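Filed under: Film Studies > Course Readings > Unit 2

Chapter 2
The Trouble with the Director's Cut

Few labels in cinema have sold as many discs, or settled as few arguments, as "director's cut." The phrase promises a film restored to its maker's intention. Students tend to accept that promise at face value, and so do a good many critics who ought to be warier.

Consider Wirkville, a small-town drama that Hatem Zaki delivered to its distributor at 100 minutes. The company removed 19 of them before release, and for years the film's admirers blamed every flat stretch on those cuts. When the longer version finally reached theatres, much of the restored footage proved to be driving. Some of it is lovely driving. Whether it rescues a second act that never had a clear centre is another matter, and the reviews that greeted it as a masterpiece regained are worth reading with a pencil in hand.

Intention is a slippery thing to recover. Zaki's shooting script for Wirkville contains scenes that he never filmed, and his own editing notes ask for several of the trims later charged to the distributor. In one interview he defended the short version; in another, given in October to promote the reissue, he disowned it. Which Zaki are we meant to believe?

His next picture, Diltlow, complicates the case further. It was released exactly as he wanted it, with no interference that anyone has been able to document, and it has most of the faults his defenders had blamed on the studio.

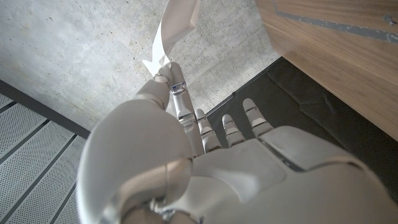 None of this makes alternate versions worthless. A longer cut can show how a performance was shaped, or how a colour scheme was meant to build across several reels. What it can't do is prove a claim about authorship by its running time alone. In this chapter we treat each version as a separate object with its own date, its own audience and its own commercial motive, and we ask who paid for it.

Before you begin, read the extract from Sastry's essay on page 307. It takes a far more generous view than ours. Note which of its claims rest on documents, and which rest on the memory of somebody with a disc to sell.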